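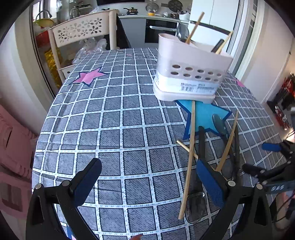 3. Setting up the Fesness 371 countertop dishwasher

Reading time: 11 minutes

Search this manual Enter a word or part number Go

Read this section all the way through before you connect the water. It covers placing the machine, fitting the hoses, running the first cycle and loading small items. For built-in models, see the separate installation sheet supplied with the cabinet kit.

3.1 Choose a place

1. Pick a flat, firm counter next to a sink. The front feet must rest fully on the counter.

2. Check the space above the machine. The lid of the salt compartment opens upward, and you need 11 inches of clear height to use the funnel.

3. Leave a hand's width behind the machine for the hoses. Don't push it back until the hoses have been checked for leaks.

4. Turn the front feet by hand until the machine does not rock. Close the door. If the door rubs on one side, lower that side a little and try again.

CAUTION: Do not place the machine on a stove, even one that is no longer in use. Do not stand it on a folding table or a rolling cart.

3.2 Remove the packing

1. Open the door and take out the foam block, the bag of fittings and the drip tray.

2. Peel the tape from both spray arms. Spin each arm with a finger. It should turn freely and stop by itself.

3. Lift out the rack and remove the cardboard sleeve underneath. The filter is under the sleeve.

4. Check that the filter is seated. Turn it to the right until the arrow points at the mark on the floor of the tub.

Keep the foam block. You will need it if the machine is moved or sent in for service.

3.3 Connect the inlet hose

The gray hose brings water in. It fits the Jerton faucet adapter in the bag of fittings. Most kitchen faucets with a removable aerator will take this adapter.

1. Unscrew the aerator from the faucet. If it is stiff, wrap a rag around it and use pliers, turning gently. Put the aerator somewhere safe.

2. Place the flat rubber washer inside the adapter.

3. Screw the adapter onto the faucet by hand. Stop when it is snug.

4. Push the collar of the gray hose up over the adapter until it clicks. Pull down lightly to test it.

5. Screw the other end of the gray hose to the valve marked IN on the back of the machine. Tighten by hand, then give it one quarter turn with pliers.

6. Open the faucet slowly and look at both ends of the hose. If you see water at either end, close the faucet, undo that joint, reseat the washer and start again.

CAUTION: Water pressure must not be over 80 PSI. If you don't know the pressure in your building, ask your water supplier or the building office. A pressure reducer is sold separately.

NOTE: Pull-out spray faucets can't be used with the adapter. Fill the machine from the top with the jug instead, as described in section 5.

3.4 Connect the drain hose

1. Slide the spring clip onto the black hose.

2. Push the hose onto the outlet marked OUT as far as it will go.

3. Squeeze the ears of the clip with pliers and move it over the ridge on the outlet. Let go slowly. Keep your face away from the clip.

4. Lay the free end of the hose in the sink and press the suction cup to the side of the basin. The end of the hose must stay above standing water.

5. Look along the full length of the hose for kinks. The hose must not rise higher than the top of the machine at any point.

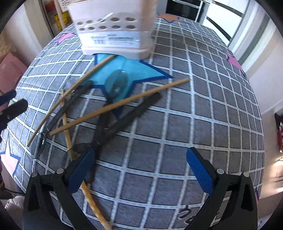 Pliers and thin wooden sticks on a gray cloth printed with stars.

If the clip is bent or lost, use a Pramow hose clip of the same width. Don't use wire or tape in its place. Tape will hold for a few washes and then let go during a drain cycle.

3.5 Connect the power

1. Plug the machine directly into a grounded wall outlet. Do not use an extension cord or a power strip.

2. Route the cord so that it does not touch the inlet hose.

3. Press and hold POWER until the display lights. The machine beeps once and shows two dashes.

If the display stays dark, press the reset button on the outlet. If it is still dark, try a lamp in the same outlet before calling for service.

3.6 Run the first cycle

Run the machine empty the first time. Do not add detergent.

1. Open the faucet fully.

2. Press PROGRAM until the number 2 shows. Program 2 is the rinse cycle.

3. Close the door and press START. You will hear water enter, then a short pause, then the pump.

4. Stay nearby. Check the back of the machine and the faucet adapter while the pump is running.

5. When the machine beeps, close the faucet. Press the button on the collar of the gray hose to let out the remaining pressure, then open the door.

A little water left under the filter is normal. It keeps the seal from drying out. If water covers the floor of the tub, see "Machine does not drain" in section 8.

3.7 Load small items

The basket at the front of the rack takes silverware and other small tools. Mix spoons with forks so that they do not nest together. Place sharp knives flat on the upper shelf with the blades facing away from you.

Wash these by hand:

- wooden chopsticks, skewers and spoons
- knives with glued handles
- anything with a painted or printed pattern that is not marked dishwasher safe
- cast iron and plain aluminum

Thin items can drop through the basket and stop the lower spray arm. Put them in the Imai mesh insert, close its lid and set it in the back corner of the rack. Before every wash, spin both spray arms once by hand.
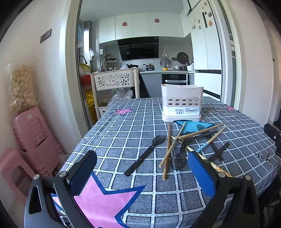
3.8 After the first week

1. Check the adapter and both hose ends again. Tighten by hand if needed.

2. Take out the filter and rinse it under the faucet. Use a soft brush on the mesh.

3. Wipe the door seal, including the fold at the bottom.

4. Set the water hardness as shown in section 4. The machine leaves the factory set for soft water. A white film on glasses after the first few washes usually means the setting is too low.

If the machine will stand unused for a long time, close the faucet, take off the gray hose and leave the door slightly open.

Contact support | Copyright Fesness | Back to top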